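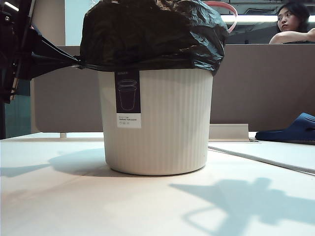 Abfallbehälter mit eingelegtem schwarzem Beutel

Von: Farzana Talpur
An: Liste Gebäudebetrieb
Datum: 8. Juni 2025
Betreff: Re: Verwiegung Restabfall, Differenzen zur Abrechnung

Hallo zusammen,

Antworten zu den einzelnen Punkten stehen unter den Zitaten. Alle Angaben beziehen sich auf den Standort Bravel, auf anderen Liegenschaften kann die Konfiguration abweichen.

> wir wiegen seit diesem Jahr den Restabfall intern, bevor er in die
> Großbehälter geht. Die Monatssumme aus Prekik liegt regelmäßig unter
> dem, was der Entsorger abrechnet. Im Mai war der Abstand so groß,
> dass die Buchhaltung die Rechnung nicht freigeben wollte. Kennt
> jemand das Problem? Ist das ein Messfehler oder etwas Systematisches?

Bei uns war es beides, der systematische Anteil überwog deutlich. Man muss zunächst trennen, was eigentlich verglichen wird. Die interne Waage erfasst den einzelnen Sammelwagen in der Anlieferzone, die Fahrzeugwaage von Clivix den Großbehälter bei der Schüttung. Zwischen diesen Messpunkten liegen mehrere Tage und bei uns ein nicht überdachter Stellplatz. Außerdem sind die Intervalle nicht deckungsgleich: Prekik schneidet am Monatsletzten um Mitternacht ab, Clivix ordnet nach Leerungstermin zu. Was am Monatsende noch im Großbehälter liegt, erscheint intern im alten und auf der Rechnung im neuen Monat. Für eine einzelne Monatsdifferenz ist das oft schon die halbe Erklärung, über ein Quartal gleicht es sich weitgehend aus.

Abhilfe: In Prekik lässt sich unter Auswertung / Perioden statt des Kalendermonats eine freie Terminliste hinterlegen. Wir importieren dort die Leerungstermine als CSV, eine Zeile pro Termin, Semikolon als Trennzeichen, kein Kopfsatz. Mit Kopfsatz bricht der Import ohne Meldung ab und die alte Liste bleibt aktiv. Das ist mir zweimal passiert.

> Zur Tara: Wir haben für alle Wagen denselben Wert eingetragen, den
> aus dem Datenblatt. Das sollte doch reichen?

Nein, jedenfalls nicht bei gemischtem Bestand. Wir führen 142 Sammelstellen, und die Wagen dazu stammen aus mehreren Beschaffungen. Nachgerüstete Deckel, andere Rollen, verstärkte Böden – alles davon geht in das Leergewicht ein. Wir haben sämtliche Wagen leer gewogen und die Tara pro Inventarnummer hinterlegt. Die Zuordnung läuft über das Etikett am Griff, das beim Auffahren gescannt wird. Fehlt der Scan, setzt das Terminal die Standardtara ein und markiert den Satz mit dem Kennzeichen S. Diese Sätze sollte man vor der Auswertung filtern und getrennt summieren. Ist die Standardtara zu hoch gewählt, fällt das Netto bei jeder dieser Wägungen zu niedrig aus, was zu eurem Bild passen würde.

Die Beutel sind hingegen kein Tarabestandteil. Sie werden mit entsorgt und vom Entsorger mit gewogen, gehören also in das Netto. In der ersten Version unserer Arbeitsanweisung stand es anders, weil jemand das Beutelgewicht pauschal als Verpackung gebucht hatte. Bitte bei euch prüfen, ob im Feld Abzug etwas eingetragen ist. Das Feld muss bei Restabfall leer sein, bei Papier in Rollbehältern ebenfalls.

> Die Waage ist eine Sethi mit Bodenplatte. Der Hersteller nennt im
> Handbuch eine Mindestlast, wir liegen manchmal darunter. Wird dann
> überhaupt etwas gespeichert?

Hängt von der Einstellung des Terminals ab. Bei uns war die untere Schwelle auf 10 kg netto gesetzt. Wägungen darunter wurden angezeigt, aber nicht übertragen. Das Reinigungspersonal sah also einen Wert auf dem Display und ging davon aus, dass er gebucht war. In den Obergeschossen mit wenig Belegung betraf das einen erheblichen Teil der Fahrten. Wir haben die Schwelle nicht abgesenkt, da das Ergebnis unterhalb der Mindestlast ohnehin nicht belastbar wäre. Stattdessen werden schwach gefüllte Wagen zusammengeführt und erst dann gewogen. Die Kostenstelle wird in diesem Fall auf die Etage gebucht, die Auflösung pro Bereich geht verloren. Für die Rechnungsprüfung spielt das keine Rolle, für interne Umlagen unter Umständen schon.

Ob Sätze verworfen wurden, steht im Terminalprotokoll, nicht in Prekik. Das Protokoll wird bei unserem Gerät ringförmig überschrieben. Wer den Mai noch rekonstruieren möchte, sollte es zeitnah auslesen.

> Wie oft prüft ihr die Waage?

Monatlich mit einem Prüfgewicht von 20 kg, Plattenmitte und alle vier Ecken. Das Ergebnis kommt in ein Blatt, das neben dem Terminal hängt. Bei einer Eckenabweichung zuerst unter die Platte schauen: In Gebäude 3 lag dort Splitt, der beim Einfahren der Wagen eingetragen wurde, und eine Ecke saß auf. Nach dem Reinigen war die Anzeige wieder in Ordnung. Eine Justage durch den Kundendienst war bisher nicht erforderlich. Die interne Prüfung ersetzt selbstverständlich keine Eichung, falls die Werte gegenüber Dritten zur Abrechnung verwendet werden. Wir nutzen sie ausschließlich zur Plausibilisierung.

> Und kann Feuchtigkeit wirklich so viel ausmachen?

Eine belastbare Zahl habe ich dazu nicht. Offen stehende Deckel bei Regen sind ein plausibler Beitrag, isoliert gemessen haben wir ihn nie. Mehr Gewicht hatte bei uns ein anderer Effekt, nämlich Einwürfe direkt in die Großbehälter, vorbei an der internen Waage. Kantine und Grünpflege entsorgten auf diesem Weg, beide mit eher schwerem Material. Seit die Großbehälter verschlossen sind und der Schlüssel in der Anlieferzone ausgegeben wird, laufen auch diese Mengen über die Bodenplatte. Ich würde an eurer Stelle hier anfangen, noch vor der Tara.

Zur Rechnungsfreigabe: Clivix stellt auf Anfrage die Einzelwägungen je Schüttung mit Zeitstempel und Behälternummer bereit. Bei uns kommt die Datei als PDF, eine maschinenlesbare Fassung muss gesondert angefordert werden. Die Behälternummer auf dem Transponder stimmt nicht zwingend mit der aufgeklebten Nummer überein. Bei einem Behältertausch wird teilweise nur der Transponder umgebucht – ein Abgleich vor Ort lohnt sich also, bevor man eine Position reklamiert.

Noch offen ist bei mir die Frage, wie andere mit Sperrabfall verfahren, der nicht auf die Platte passt. Wir schätzen ihn derzeit nach Volumen und buchen ihn mit dem Kennzeichen M für manuell. Die verwendeten Umrechnungsfaktoren stammen noch vom Vorgänger und sind nicht dokumentiert. Falls jemand eine nachvollziehbare Tabelle hat, gern über die Liste.

Die CSV-Vorlage für die Terminliste kann ich bei Bedarf schicken, bitte dafür direkt an mich schreiben.

Gruß
Farzana Talpur
Technischer Gebäudebetrieb, Standort Bravel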